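Sunday Set Check: Our Walk-Through Before the Brekke Lamp Shoot

Posted in March by the Broltport Serial Players
Filed under: Fan Productions, Sets & Props, Making Of

We start filming chapter two of The Brekke Lamp this week, and the set inspection is done! If you're new, this is our home-made science fiction serial, told in 20-minute chapters with a cliffhanger on every one, in the spirit of the black-and-white shows we all grew up renting. Our travelers have landed in Broltport in 1895, the lamp has gone out, and something is moving under the pier. I love this chapter so much.

Before any camera comes out we go through the hall with a checklist. I've typed it up with my comments, partly for our own crew and partly for the people who wrote in after chapter one asking how we handle the tunnel.

ENTRANCES AND FLOOR

1. Both exits open fully from the inside. OK.
The side door sticks at the top but opens with one push. I tried it with my arms full of cloaks, which felt like a fair test.

2. Walkways behind the flats are clear. FIXED.
The rolled-up harbor backcloth was lying right across the path to the side door. It's up on the wall hooks now.

3. Floor tape marks the actor paths. OK.
White for cast, green for the monster. The monster gets its own color because the person inside can see a patch of ground the size of a dinner plate, and green shows up best through the gauze.

4. No loose cable across a path. FIXED.
Two runs re-taped near the lighthouse door. Please don't move these to get a prettier angle! Ask first and we'll reroute together.

THE TUNNEL

5. Frame is stable when shaken. OK.
Solid. We doubled the feet after chapter one and the difference is wonderful, it doesn't even creak now (so we'll have to add the creak back in the sound mix).

6. Tunnel can be left from either end without help. OK.
I crawled it both ways in full costume. The tight bend is still tight. If you're wearing the long coat, tuck the tails into your belt before you go in.

7. Hidden side flap opens. OK, WITH A NOTE.
It opens every time, but the pull tab is the same gray as the rock paint and I had to feel around for it. Put a stitch of bright thread on the inside, where the lens won't find it.

8. No fog in the tunnel while anyone is inside. RULE STANDS.
Fog goes in after the actor comes out. We cut between the two shots and it looks terrific. Watch the escape in chapter one again and see if you can spot the join.

LIGHTS AND POWER

9. Lamps clamped and safety-chained. OK.
All chained. The one over the control room was pointing at the curtain, so I swung it back and tightened it.

10. Nothing flammable within arm's reach of a lamp. FIXED.
Paper seaweed moved. It's gorgeous seaweed and it can be gorgeous a bit further to the left.

11. The big lighthouse lamp. OK.
Our pride and joy, built from the Ututitz plans. It runs on a battery and a cool bulb. I left it on all the way through the inspection and could rest my hand on the housing the whole time. The slow turn now works at both speeds!

12. Load on each power strip checked. OK.
Kettle is banned from the set strip. You know who you are.

MONSTER SUIT

13. Head comes off in one movement. OK.
Practiced it 17 times with the new catch and it never jammed. The wearer and one helper should both practice before the first take.

14. Helper assigned for every monster shot. NOT YET.
We have cover for the pier scenes but not for the cellar. No helper, no monster, so we need this filled before call time.

15. Claws have soft tips. FIXED.
One tip had peeled. Re-glued, and I've put spares in the tin by the mirror.

16. Breaks written into the schedule. OK.
There's water on the ledge and a fan by the chair. The suit is hot work and the walk is even better this time, a kind of sideways lurch that made me yelp in rehearsal.

PROPS AND SMALL PIECES

17. Edges and points checked by hand. OK.
The Prirker's staff had a splinter halfway up, sanded and sealed. For anyone catching up, the Prirker is the harbor judge, and the trial scene is the best thing we've ever written.

18. Breakaway bottles kept apart from real glass. OK.
Separate crates, labeled on the lids and the sides.

19. Small, light pieces stored where they won't be stepped on or blown about. OK.
Keep them away from the fan. They slide, they drift, and then somebody bends down in a doorway to look for them while a flat is being carried through.
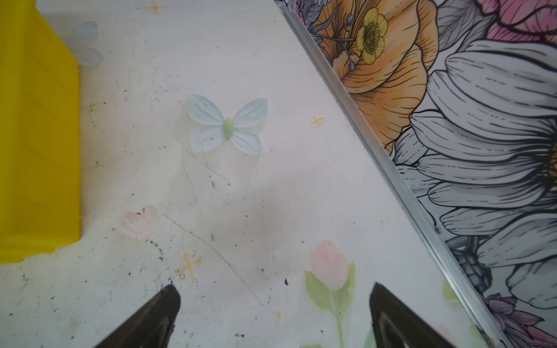 20. Stunt props match the hero props. ONE MISSING.
The rubber lantern hasn't been painted yet. No throwing the lantern until it is, please, the metal one has corners.

21. First aid box complete. OK.
Restocked the plasters and the eye wash. It lives under the call sheet, and the call sheet has the hall's street address written at the top in case someone has to phone for help.

STILL TO DO BEFORE CALL TIME

- Bright thread on the tunnel flap
- Monster helper for the cellar scenes
- Paint the rubber lantern
- Second look at the side door hinge

None of that is more than an evening's work. I walked out of the hall grinning, because with the work lights off and the big lamp turning, the place looks like a real town at the edge of a real sea. More than 100 of you watched chapter one in its first week, and I can't wait for you to see where those footprints lead.

Call time is 9 a.m. Soft shoes, and bring your own mug.

Recent posts
Chapter One Is Up: The Light at Broltport
How We Made Rock Walls From Packing Foam
Building the Ututitz Lamp, Part Two
Who Is the Prirker? Notes on a Villain
Five Cliffhangers We Rewind Again and Again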